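Chore robots: your questions, answered in a rush

Last updated June. Prices move, so check before you buy anything.

Can I buy a robot that does the housework?
No. One job, yes. Floors, windows, lawn, all fine. A machine that does the floor and then puts the plates away, no. Not at a price you'd pay and not without somebody hovering.

But I saw a video of one loading a dishwasher.
So did we. Ask how many takes. Ask if there was a person with a headset and controls off to the side. Ask if it was sped up, small print usually says so, bottom corner. Real work, some of it very good, still not your kitchen.

What does the Midoveck cost?
2,257 for the base unit, arm only. Stand is extra. Fingers are extra too if you want the soft ones, and for crockery you do. The Sturkholm is 3,586 with stand and one set of fingers, so closer than it looks once you add everthing up.

Which is better for a beginner?
Sturkholm if you hate reading manuals. Midoveck if you like fiddling. Neither is a kitchen appliance, they're both for people who want to teach an arm to do things.

Can either one fold laundry?
Flat towels, slowly. Shirts, badly. Fitted sheets, don't ask.

What about shop-floor jobs, is that further on?
Miles further, where the parts are all the same and turn up in the same spot. Floltamdale packing line runs 7 arms putting jars into trays and has done for ages. Same jar, same tray, same light. Change the jar and someone spends the afternoon setting it up again.

Why are the easy things so hard?
Because they aren't easy, you've just done them since you were three. Putting one bowl inside another: find the rim, pick a side to grab, don't knock the one underneath, let go at the right height. Shiny glaze confuses the depth sensing. Thin rims slip. Bowls that don't match sit skew in each other and the next one has to go on top of that.

Does it need to be trained on my own bowls?
Mostly yes, for now. The Kamolrat software is meant to cope with crockery it hasn't met. In our hands it's decent on plain ones, patchy on patterned. 4,000 practice runs is the number they suggest for a new task. Suggest, mind.

Can't I just show it once?
You can show it once. It will do it once.

Is it safe round children and pets?
Small arms stop when they bump something, that's the idea anyway. We'd still not leave one running with a toddler in the room. Cats, same. Tape off the floor area if people walk past, and know where the off switch is before you start.

How much room do I need?
More than the table. Arms swing out past the edge and cables go everywhere. Clip them down or they'll be on the floor within the hour.

One arm or two?
One for picking up and putting down. Two if anything has to be held while something else happens to it, so lids, bags, most cloth. Two costs double and is more than double the bother.

What sort of chores should I try first?
Bowls and tins. Cheap, tough, no sharp bits. Stack by colour, then mix in some patterned ones, then move on to tins and a board.
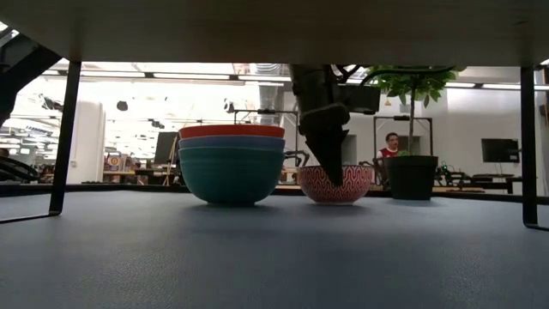
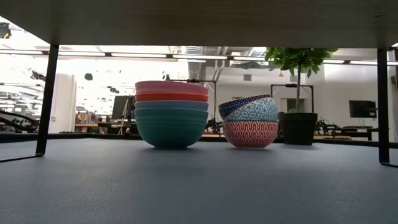

Plain bowls in one stack, patterned in the other.
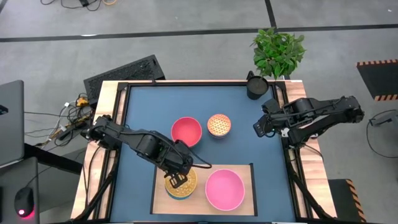

Start with two items, seriously. Get that going ten times in a row without touching it and then add a third. People pile everything on the table the first evening, it goes wrong, and they can't tell which bit went wrong.

Will it break my crockery?
Some. Use charity shop stuff or melamine to begin with. Put a mat down.

Can it wash up as well?
No. Keep water away from both the models above, neither is sealed, and the guarantee doesnt cover it.

What about wiping the table?
Fairly good! Best household job going for a small arm, in our view. A dropped cloth is just a dropped cloth. It misses corners.

How long till there's a proper one?
Don't know. We've said five years on this page before and had to take it down. Single jobs in a fixed spot, getting there. Whole kitchen, anybody's guess.

Do you do repairs?
Midoveck only, and only the arm. Send it without the stand please, the box is heavy enough. Email first and put the serial number in the subject line or it goes to the bottom of the pile.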